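About Trutuldale

Trutuldale tests grippers, arms and wrist cameras for buyers who need comparable numbers. The lab is in Nornthorpe and has 2 test bays.

Each gripper runs 2000 cycles on rigid parts, then moves to cloth - garments, towels, bedding.

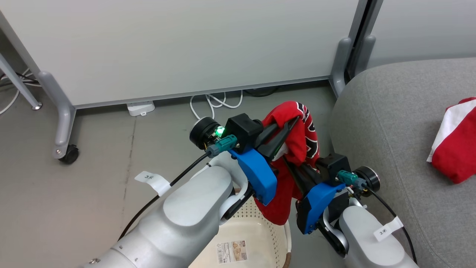
Finger sets are compared on the same arm and controller. Results go into the Mellor log, which holds 1370 runs. Reports are issued within 30 working days.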